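Chapter 6
Where the Money Goes: Fixed Costs, Variable Costs, and the Ones in Between

What you'll get out of this chapter
How to sort a business's costs into fixed and variable
How to find the cost of making one more unit
How to work out a break-even point with nothing fancier than a pencil
What to do with costs that refuse to sit in either pile

I learned about fixed costs from a bakery, and I learned the hard way. Years before I taught this course, I kept the books for a little place called Alexiou, two streets up from the river in Grostbridge. My first week, I looked at the sales for a slow November and told the owner she was making money on every loaf. She was! Each loaf sold for well over what the flour, yeast, and paper bag cost her. Then the rent came due, and the oven lease, and the insurance, and she had to dip into her savings to cover them. She was very nice about it (nicer than I would have been), but she did ask me what exactly I thought my job was.

So let's start with her question. When we say a business "makes money" on a product, which costs are we counting?

A fixed cost stays the same over some period no matter how much you produce. Rent is the classic one. The landlord doesn't care if you baked one loaf or a thousand. A variable cost goes up and down with output, so more loaves means more flour. You'll see these two words in every chapter from here to the end of the book, so please get comfortable with them now. Say them out loud while you do the dishes if that helps. I'm only half kidding.

Equipment usually lands on the fixed side. Once you've signed for it, you pay for it in busy months and dead ones alike, and a factory that buys a lot of machinery is trading some of its variable costs for fixed ones. Keep that trade in mind, we'll come back to it in Section 6.4 when we compare two companies with the same sales and very different nerves. 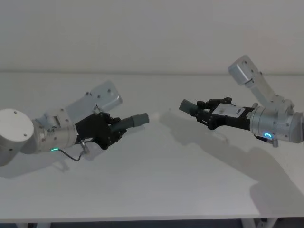
6.1 A first look at break-even

Time for some numbers. Marklow makes one thing, a garden sprayer, and sells it to hardware stores. Suppose the company has monthly fixed costs of $3,900. Each sprayer sells for $31 and has variable costs of $18, mostly parts and packing.

Take the price, subtract the variable cost, and you get $13. We call this the contribution margin, and I love the name, because it tells you what the money is doing: it's each sprayer's contribution toward paying the fixed costs. Now divide $3,900 by $13 and you get 300. Sell 300 sprayers in a month and Marklow breaks even. Sell one more and the company has earned $13 of profit.

Students often want to make this harder than it is. If you got 300, you did it right, so move along and have a snack.

6.2 The costs in between

Real bills are messier. Think about electricity. Part of the bill is a flat charge for being hooked up at all, and the rest depends on how much power you use. We call this a mixed cost. Phone plans work this way, and so do a lot of delivery contracts and repair agreements.

My old classmate Kayode Effiong ran the accounts at a plant called Etar, and he let me borrow two of his power bills for this chapter. In the quieter month the bill came to $1,773. In the busier one it was $2,158. The difference is $385, and if the flat charge didn't change between the two months, all of that $385 came from using more power. Split the bill that way and each part can go in its proper pile. You'll practice this (it's called the high-low method) in the exercises, and yes, it's on the test.

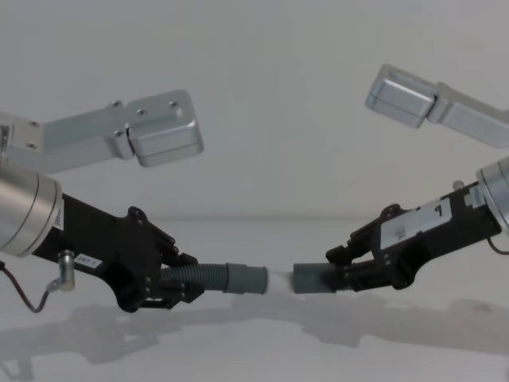

Figure 6.2 Two robot arms holding the ends of a flexible hose assembly.

One warning before we go on. "Fixed" never means fixed forever. Leases end, landlords get ideas, and a business that doubles in size will need a second oven. When I call a cost fixed, I mean fixed over the stretch of time we're looking at, and within a normal range of output. Accountants call this the relevant range. It sounds stuffy, but it would have saved me a very awkward afternoon at the bakery.

Grab a sheet of paper and list every cost you can think of for a business you know well, maybe a place you've worked. Mark each one F, V, or M. Keep the list handy, as you'll need it for Section 6.3.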